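The kitchen at Pondden closes at two, and the tables used to take until four. Myrto Politis cleared them for nine years. Since February she has spent most of that time at a bench in the back room, sorting objects for an arm that is still learning the job.

Pondden runs the staff canteen at the Barurton site, which serves 268 lunches a day. The company put in the arm after losing two people from the afternoon shift and failing to replace them. Politis and four others were kept on at the same pay. Their hours moved, and that caused more argument than the machine did.

"I liked being out front," she says. "People talked to you. Now I set out a table, it tries, I write down what it missed."

Vangelis Tsolakis, the shift manager, says the arm handles cups well and has trouble with cloth. Soft things fold, and food gets stuck to them. He wants it on the floor by next year but has stopped giving a month.
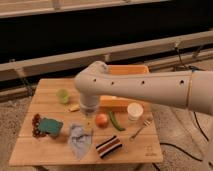 The arm over a practice table, with a cup, a fork, a cloth and a green pepper among the items.

Glykeria Karras, who works the dish room, has asked for the training too. It takes 72 hours, paid. Her first request was turned down because there was no cover for her shift. She has put in a second one.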